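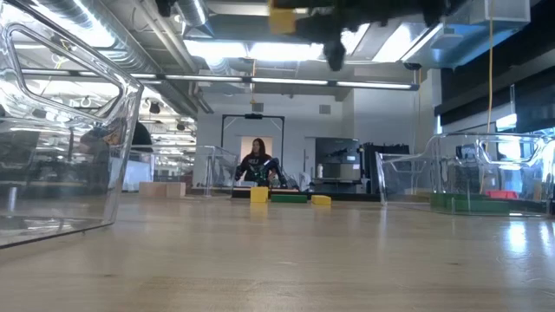
Yellow and green blocks on a wooden tabletop.

Preparing a Single for Independent Release

These instructions are issued by the Odow Music Office to artists who are releasing a recording without a label. They apply to digital releases and to short physical runs of up to 1000 copies.

Step 1. Confirm the recording and its credits

Submit the final master as a WAV file. Do not submit an MP3, even as a placeholder. List every performer, writer and producer by full legal name, followed by the stage name if one is used. Writers' shares must add up to 100 percent and must be agreed in writing before the form is sent. The office does not settle disputes over shares.

Step 2. Register the codes

Each version of a song requires its own recording code. A radio edit and an album version are separate recordings. Enter the code on the release form and in the file's metadata, and check that the two match. 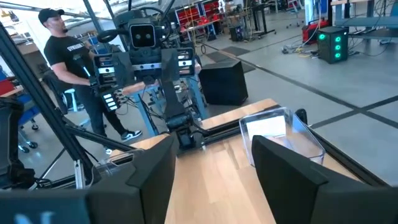

Physical copies are packed by the artist, and the office supplies mailing labels on request. Place the insert card in each package before the disc so that it is not left out. Keep the cards together in one place while packing; a clear, open-topped plastic container with a white card in it, like the one on the table, is well suited to the purpose. Packages for press should also carry the one-page biography. The current press list has 191 addresses and is revised each January.

Step 3. Set the release date

Allow at least 5 weeks between delivery of the master and the release date. Requests for an earlier date should be sent to Nour Salameh at the release desk. Anora, the office's online form, closes to changes 2 weeks before release. Corrections to artwork after that point are held until the following update.

Step 4. Send the announcement

The announcement should give the artist's name, the title, the date and one contact. Quotations from reviewers need the reviewer's permission. Drafts may be sent to Tahira Arain for review before noon on any working day.
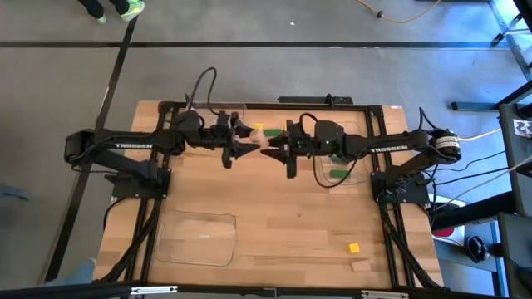 Two black Trossen arms over a butcher-block tabletop, with a wooden block at the fingertips of the left gripper.

Step 5. Keep your records

Retain the signed share agreement, the code list and a copy of the announcement. Royalty queries cannot be opened without the first two.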